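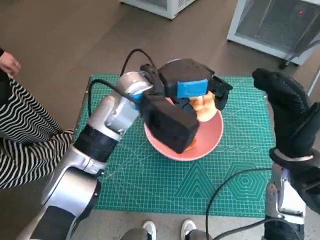

Wilbridge Yard is a live-work rental community going up on the old Codine bottling site, and we get so many good questions about it that it was high time we put the answers in one place! The apartments are for people who make things at home and need a lease that lets them do it: tailors, model builders, bookbinders, repairers, bakers, and plenty of people who'd just like a proper place to spread out on a Saturday. Sometimes all that takes is a small tabletop with a green cutting mat on it and a pink bowl in the middle of the mat, and sometimes it takes half a room. We're designing for both. If your question isn't covered, write to Oanh Ngô at the leasing desk and she'll get you an answer (and probably add it to the page).

Who is developing Wilbridge Yard?

Urnov Homes is the developer and will stay on as the long-term owner. Tăng Architects drew up the buildings, and the Codine family, who owned the land, sold it on the condition that the brick front on Mercer Street be kept. We were thrilled to agree to that. It's a gorgeous wall.

What is a live-work apartment, exactly?

It's a regular apartment with a regular kitchen and bathroom, plus a work area near the front door with a hard floor, a deep sink and extra outlets. The zoning here lets you run a small business from that area as long as you also live in the unit. You can't rent one only as an office or a store.

What sizes are there?

Studios, one-bedrooms and two-bedrooms. The work area is the same size in all of them. The corner two-bedrooms on the top floor get north light all day and we expect those to go first.

Is there shared workshop space?

Yes, and it's the part we talk about most! The ground floor of the old bottling hall becomes a 2,000-square-foot workshop open to every resident on the lease. It has big tables, a wash-up area, lockers and a loading door wide enough for a pallet. Saws, kilns and anything else noisy or hot goes in there and stays out of the apartments. Quiet hours start at 9 p.m.

How do I apply?

Applications open in May. You'll fill out an interest form first, then the full application once we've matched you with a unit type. There's no fee for the interest form. The interest list has almost 300 names on it already, but please don't let that put you off, as plenty of people on it are looking at different sizes and move-in dates.

Are there income limits?

For some of the apartments, yes. Those are set aside under our agreement with the city, and the limits depend on household size. The rest are open to anyone who meets the standard rental criteria. One form covers both, so you don't need to work out which group you fall into before applying.

I'm self-employed and my income goes up and down. Can I still qualify?

We hope so, and we planned for it. You can submit two years of tax returns in place of pay stubs. If you've been in business for less time than that, bank statements and a short letter from a regular client will do. Ngọc Thân reviews all the self-employed applications herself and is very patient about odd-looking paperwork.

Can customers visit me at home?

By appointment, yes, up to three at a time. Walk-in trade isn't allowed in the apartments. Residents can book the front room of the workshop building for sales and open studios, and we'd love to see it busy.

Can I hire someone?

One employee who doesn't live with you may work in your unit.

Do I need my own insurance?

You'll need renter's insurance like anywhere else. If you run a business from the apartment, you'll also need a general liability policy, and we'll ask for a copy at lease signing. Our building policy doesn't cover your tools, stock or finished pieces.

What about parking?

Each apartment comes with one space. There's a short-stay bay by the loading door for deliveries. Covered bike storage is next to the mailroom, with room for cargo bikes.

Are pets allowed?

Cats and dogs are welcome in the apartments and the courtyard. They can't come into the workshop.

Can I see the site?

Please do! Usman Qureshi leads a hard-hat walk every Thursday at 5:30 p.m., leaving from the gate on Mercer Street. Closed shoes are a must, and kids need to be with an adult. Sign up through the leasing desk by noon the same day so we can set out enough hats.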